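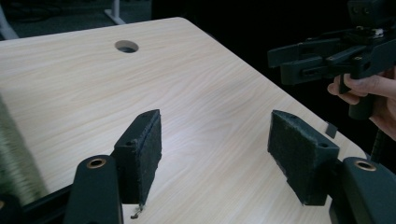
Strickkreis Sostwood, Protokoll vom Sonntag, Beginn 15 Uhr
Leitung: Ekrem Tekin

**1. Rückblick Januar**

Was für ein Monat! 364 Teile sind fertig, so viele hatten wir noch nie in einem Januar. Ekrem dankt allen, auch den Neuen aus Idstead, die sich gleich an die Zopfmuster getraut haben. Applaus, mehrfach.

**2. Wolle**

Die Lieferung von Saraç ist da, 134 Knäuel, herrlich weich und in wunderbaren Grüntönen. Die Darnex-Sockenwolle kommt nächste Woche. Wer noch Reste in Nadelstärke 4 hat, bitte mitbringen, die Kinderdecke braucht dringend Nachschub (sie wird großartig!).

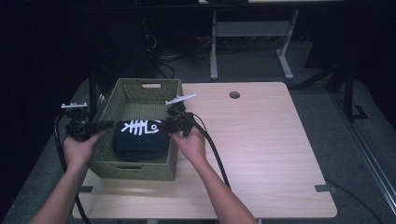
Grüner Korb, darin etwas Dunkles mit weißem Fischgräten-Motiv

**3. Kasse**

Stand 2.708 Euro. Für den Frühjahrsbasar werden 300 Euro freigegeben, einstimmig. Davon gehen Standmiete und Etiketten ab, der Rest bleibt für Garn. Preise wie im Vorjahr, nur die Socken werden einen Euro teurer.

**4. Musterabend**

Großes Interesse am Patentmuster! Ekrem zeigt es beim nächsten Treffen, erst glatt, dann zweifarbig. Bitte Rundnadel mitbringen und vorher 40 Maschen anschlagen, damit wir sofort loslegen können.
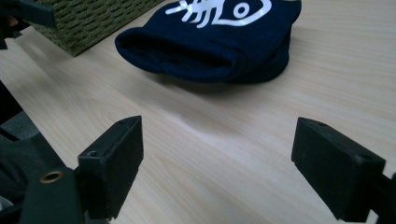 Für die ganz Mutigen gibt es danach noch eine Runde doppelseitiges Stricken. Anleitungen liegen aus, Kopien macht Ekrem.

**5. Verschiedenes**

Fahrt zum Wollmarkt nach Idstead: sieben Zusagen, zwei Plätze frei. Abfahrt 8.30 Uhr am Bahnhof. Kuchen beim nächsten Mal: noch offen, Liste hängt an der Tür.

Ende 17.10 Uhr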